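Data and evaluation logs for the Mekgate pushing study, last changed 7th February.

# Mekgate block pushing

Mekgate is a language-conditioned pushing policy. It gets one camera view and a typed command, and it returns a small planar move for the fingertip. There is no grasping anywhere in the set - every block is moved by contact with a single rod.

The question we wanted to answer was how much the policy gains from relabeling. Each long session was cut into short clips after collection, and annotators wrote a command for each clip. The baseline, Floveo, uses the same network but trains only on the command given to the operator before the session.

## Contents

- 505 sessions, split by session and not by clip
- 300 held-out commands for evaluation
- 2 annotations per clip, kept as separate rows

Commands name blocks by color and shape, such as "push the blue cube to the green cylinder" or "move the red star away from the yellow heart". Color alone is never enough, as each color is used on two blocks.
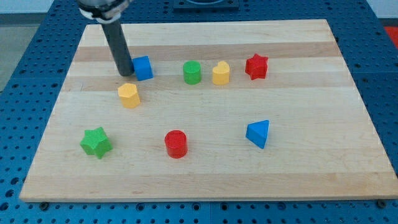 ## Results

Mekgate finished 212 of the 300 held-out commands. Floveo finished 141. Most of the gap comes from commands with "between" or "away from" in them. On plain "push A to B" commands the two are close.

A run counts as finished if the target relation holds when the arm stops. The time limit is 90 seconds.

## Known problems

- Stars tend to rotate when pushed near a point, and both policies lose them more often than cylinders.
- Sessions recorded before March used an older calibration. Filter on `calib_v` if you need exact tip positions.
- The Likby loader drops the second annotation by default. Set `keep_all=True`.

## License

Released by Nutsugah for research use only.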